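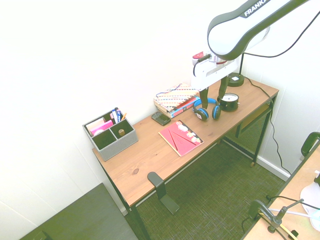

Gorjetas para quem está na porta: entram ou não entram na caixa?

Publicado em junho por marta_da_receção

Imprimir | Enviar por e-mail

marta_da_receção
Boa tarde a todos, e desculpem já o testamento, que eu quando começo a escrever não sei parar. Estou há sete meses na receção do Maes (acolhimento, reservas, telefone, casacos no inverno, carrinhos de bebé o ano inteiro) e gosto mesmo do que faço. A equipa é boa, os clientes na maioria são uns amores e o horário, para restauração, não é dos piores. O problema são as gorjetas. Até agora as meninas da receção recebiam uma parte da caixa comum, pequenina, mas recebiam. Na quinta-feira o nosso gerente, o Cillian Noonan, juntou-nos antes do serviço do jantar e explicou que a partir do próximo mês a caixa passa a ser só para sala e bar. No mês passado a minha parte foram uns 163 euros, que para muita gente não é nada e para mim é o passe e as compras de uma semana e picos.
Ele foi correto, não levantou a voz, disse que estava aberto a ouvir propostas. E eu fiquei ali a dizer que sim com a cabeça, que é o meu defeito! Como é que fazem nas vossas casas? Quero levar alguma coisa concreta quando for falar com ele.

tabuleiro_cheio
Olá Marta, bem-vinda ao clube. Vou ser a voz antipática do tópico, mas com carinho. Sirvo às mesas há muitos anos e acho que a gorjeta é de quem serve a mesa. Quem leva com o prato devolvido, com a conta dividida por cartões diferentes e com o senhor que quer mudar de lugar depois de pedir somos nós. A receção costuma ter um fixo um bocadinho melhor, pelo menos onde trabalhei, e para mim é aí que se compensa. Se o fixo é igual ao da sala, então já te dou razão e o assunto é de ordenado, devias discutir isso com o Cillian e deixar a caixa em paz.

marta_da_receção
O fixo é igual, ao cêntimo. Já comparei com um colega de sala que é um querido e me mostrou o recibo.

avó_do_bengaleiro
Ai, tabuleiro_cheio, com todo o respeito e muita amizade, não posso concordar. Quem é que segura o cliente que chega às oito e meia sem reserva, com fome e com dois miúdos ao colo? Quem é que vos distribui as mesas para não vos caírem todas em cima ao mesmo tempo? Eu passei metade da vida à porta de restaurantes e garanto que um cliente que entra bem recebido se senta com outra cara. No Dollel, onde estive até me reformar, fazíamos por pontos: sala tinha mais, bar e receção um bocado menos, copa também recebia. Estava tudo escrito numa folha colada na porta do frigorífico e em caso de dúvida ia-se à folha. Marta, filha, pede que ponham por escrito, seja qual for o resultado.

tabuleiro_cheio
Quantos pontos tinha a receção, se ainda se lembra? Pergunto a sério, não é provocação.

avó_do_bengaleiro
Quatro, e a sala tinha sete. Ao fim de semana não mudava nada, houve quem quisesse mudar e deu discussão para um inverno inteiro.

nuno_jarnska
Boas. Trabalho no Jarnska, do lado da gestão, portanto leiam isto com o desconto que entenderem. Nós também tínhamos caixa única e também pensámos em tirar a receção, por pressão da sala, sejamos francos. Acabámos por não o fazer, porque a seguir não conseguíamos contratar ninguém para a porta. Pusemos anúncio, apareciam pessoas simpatiquíssimas, e quando chegava a parte do dinheiro agradeciam muito e nunca mais ligavam. Marta, se eu fosse ao Cillian gostava que me levasses uma proposta numa página, com o que faz a receção em cada turno e duas alternativas: ou uma percentagem fixa da caixa ou um acerto no ordenado. Gerente com duas opções à frente escolhe uma; gerente só com uma queixa vai pensar no assunto até ao Natal.
E vê como está a ser tratada a parte fiscal, que isso varia com a maneira como o dinheiro é distribuído e convém perguntar a quem vos faz os salários.

ritinha_brunch
Venho só contar a minha, que é parecida. No Undberg tiraram-nos da caixa e deram 257 euros por ano em troca, pagos de uma vez, com o nome bonito de prémio de acolhimento. Por ano! Eu fazia mais do que isso em dois meses bons. Portanto cuidado com as compensações, Marta, faz as contas ao ano todo antes de dizeres que sim e não assines nada no fim do turno com os pés a doer e vontade de ir para casa.

tabuleiro_cheio
Isso do Undberg é uma vergonha, aí não há defesa possível. Continuo a achar que a receção deve ter menos do que a sala, mas uma coisa como a da folha do frigorífico eu aceitava. Vou é já avisando que há salas onde só falar nisto estraga o ambiente, e sem os colegas do teu lado não vais longe. Fala primeiro com eles, paga um café, ouve as queixas (vai haver queixas), e só depois vai ao gerente.

avó_do_bengaleiro
Vês como nos entendemos? Quanto ao ambiente, olha que estraga mais quando se faz às escondidas.

marta_da_receção
Muito obrigada a todos, a sério, não esperava tanta resposta e tão bem explicada. Vou fazer assim: hoje escrevo a página como o nuno_jarnska sugeriu, com os pontos da avó_do_bengaleiro como primeira opção e o acerto no fixo como segunda. Amanhã apanho os da sala na refeição do pessoal, que é às seis e um quarto e estão todos sentados e bem-dispostos (mais ou menos). O colega do recibo já disse que apoia, falta-me a chefe de sala, que é osso duro.
Alguém tem uma folha de pontos em que eu possa pegar? Nem que seja uma fotografia torta.

nuno_jarnska
Tenho a nossa, tiro-lhe os nomes e mando-te por mensagem privada logo à noite, depois do fecho.

ritinha_brunch
Manda-me a mim também, se não for incómodo!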